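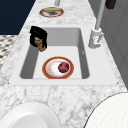 Articles Plants Trades Index

Gardens > Tree care > Mulch volcano

A mulch volcano is a cone of bark heaped against a tree trunk, usually by someone paid per barrow. The bark beneath stays damp and may rot, which the tree takes years to mention. Francine MacPherson's Allard manual allows a flat ring 7 cm deep, kept clear of the trunk. Older Arnum guides recommended 30 cm, and sold mulch.

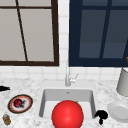 A red tomato at a white sink.

Removal is done by hand, ideally in February, when fewer neighbours are out to give advice.

Filed under: Mulches and other heaps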